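How does a robot know where to put stuff?
Robot Club pages for kids, ages 8 and up

Okay so first thing. A robot does not know what a box is. Doesn't know what a table is either. You have to tell it everything, and I mean everything. That's pretty much what our club does after school, from 3:30 until somebody's ride shows up.

Our project this year is called Kotum. It's a sorting project. Stuff rides in on a belt, the robot arm grabs it, the arm drops it in the right bin. Sounds easy! You could do it with your eyes closed. The robot sort of HAS to do it with its eyes closed, and that's where it gets hard.

What's a robot arm?

Think about your own arm. Shoulder, elbow, wrist. Each one bends or twists. A robot arm has joints too, and ours has 6 of them. Every joint has a motor inside. The motors turn, the arm moves. At the end there's a gripper, sort of like a hand but not as good. Yours has fingers that can feel. Ours mostly opens and closes.

Try this. Hold your elbow tight against your side and try to scratch your nose. Works, right? Now try to scratch the middle of your back. Robots have spots they can't reach too. You have to find out where those are before you put a bin there. (We did not do this the first time.)

Where is "there"?

If I say "put it over there" you look where I'm pointing. A robot can't do that. It needs numbers. How far left, how far forward, how high. Those numbers are called coordinates, and if you ever played a game with squares like B4 and C7 you already know how they work.

So step one was tape. Lots of tape. We used up almost a whole roll and two people got it stuck in there hair.
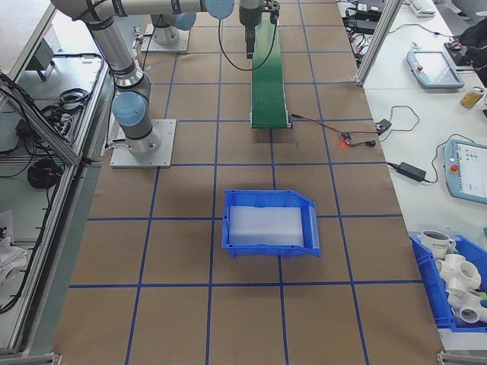

Kotum uses squares to plan every single drop. Before we write any code we pick a square on paper, then we go find the same one on the table. The blue lines on the brown paper are for us, the arm can't see them at all. They just help us put a bin back where it was. Look where the blue bin with the white foam block is, though. It's over two squares, so if your plan says "one square, one bin" you've got a problem already. Do you move the bin or change the plan? We argued about that for a whole snack break. Either one's fine, you just have to write it down.

Teaching the arm

There's a thing called a teach pendant. It's a controller with a screen, and it has a big red stop button. You move the arm a little, then a little more, until the gripper is right where you want it. Then you save that spot. Then do the next spot. The robot remembers them and goes from one to the other like connect the dots.

Our very first program had 14 spots. Way too many. The arm went all over the place like it was looking for its keys. Now we use fewer.

Things you always need:
a spot above the thing (so you don't crash into it)
a spot at the thing
back up again
a spot above the bin
let go

Leave out "back up again" and the gripper drags the thing sideways across everything. Ask us how we know.

The belt

A conveyor belt is a loop of rubber or cloth that goes around rollers. You've seen one at the grocery store. Ours is green and pretty skinny. The tricky part is timing. If the belt is moving, the thing you want isn't where it was a second ago. So you either stop the belt, or you do math. We stop the belt. The Putix team at the other school does math and they're kind of show-offs about it.

Does it work?

Kind of! We did a big test in February. 40 tries, all foam blocks. Then we tried harder shapes and it got messy, round things roll and a thing with a handle is a pain because it depends which way the handle is pointing. Foam is easy becuase it's squishy and has flat sides. Start with foam.

Try it at home, no robot needed

Get a friend and a big piece of paper. Draw squares on it. Number them across, letters down the side. Put a cup in one square and a sock in another. One person is the robot with eyes shut. The other one gives orders, and can only say things like "left two squares" or "down" or "close hand." No saying "over there"! See how many orders it takes to get the sock in the cup.

Then swap. Then make the sock harder to reach. The record in our club is 72 orders, and yes that's the WORST record, they were laughing too hard.

Next page: how the gripper knows when to stop squeezing. Still writing that one.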